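5. Sink, Counter and Washing Up

Read this section before you use the kitchen at Olside for the first time. It covers the double sink, the tiled counter and the metal bowls. The stove and refrigerator are in section 6.

5.1 Before you start

1. Open the shutoff valve under the sink. Turn it counterclockwise until it stops, then back a quarter turn.
2. Switch the water heater to ON and wait 15 minutes.
3. Run the cold tap for 60 seconds if the house has been closed up for more than a week.
4. Check that both drains are clear. Lift out the strainer and empty it into the trash.

Caution: The heater is set high. Start with cold water and add hot.

5.2 Which basin to use

Wash on the left, rinse on the right. The left basin is the deep rectangular one and holds its heat longer. The right basin is larger and rounded, so the big mixing bowls can be turned in it under the tap.

Sponges stay in the left basin between washes. Squeeze them out first. Replacements are in the Gotgate box on the pantry floor, and they should be changed every Thursday if the house is occupied.
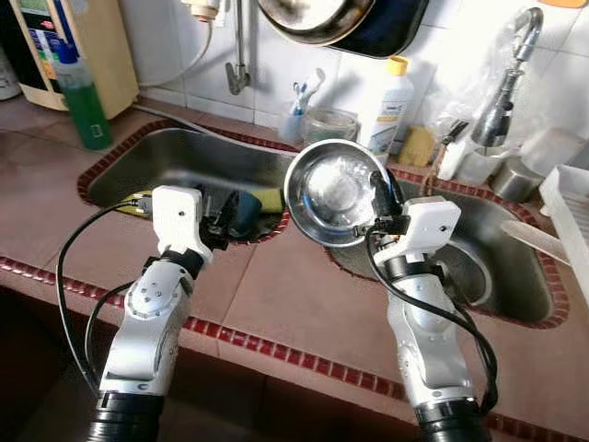 Text: Amber Bramwell
Revised by Keith Dawber, December
Olside House Guide, section 5

5.3 Washing a stainless steel bowl

1. Scrape leftovers into the trash. There is no disposal on either side.
2. Fill the left basin one-third full with warm water and add a short squirt of dish soap.
3. Hold the bowl by the rim and tilt it toward you so you can see the whole inside.
4. Wipe from the center out to the rim with the soft side of a sponge. Go around twice.
5. Turn the bowl over and wipe the outside, including the underside of the rim where batter collects.
6. Rinse in the right basin with warm water.
7. Tilt it toward the light again. If you see a dull film, repeat steps 4 to 6.
8. Dry right away with a clean towel.

Note: A faint blue or rainbow tint on stainless steel usually comes from heat or minerals in the water. It is harmless. A spoonful of white vinegar on a cloth will normally take it off – rinse well afterward.

Caution: Do not use steel wool or chlorine bleach on the bowls or the basins.

5.4 Care of the tile

The counter is large pinkish-brown tile with small dark red tiles around each basin. The glaze is tough, but the grout is not. Water left standing along the red trim works its way in, and the last regrouting cost $3,885 with the new subfloor.

1. Wipe the trim dry after every wash.
2. Once a week, go over the grout lines with a soft brush and plain warm water.
3. Let the counter dry completely before you put anything back along the wall.
4. Reseal the grout every spring with the Carska sealer in the utility closet. Follow the directions on the can and keep the counter out of use overnight.

Caution: Do not put hot pans directly on the tile. Use a trivet. Do not drop heavy bowls on the edge of a basin – the small tiles chip easily and we are nearly out of spares.

5.5 Finishing up

1. Drain the left basin first, then the right.
2. Rinse both basins and wipe them in the direction of the brushed lines.
3. Hang towels on the oven rail, not over the tap.
4. Nest the bowls on the lower shelf, largest at the bottom. The set marked Yurt goes back to the bunkhouse.
5. If you are leaving for more than two nights, take the sponges out of the sink, turn off the heater and close the shutoff valve.

5.6 Problems

Slow drain: Clean the strainer. If that does not help, use the plunger kept under the sink, with the other drain plugged by a wet cloth.

Smell from the drain: Pour in a kettle of hot water, wait, then run the cold tap.

Loose or cracked trim tile: Keep the pieces, dry the gap and tell Keith before the sink is used again.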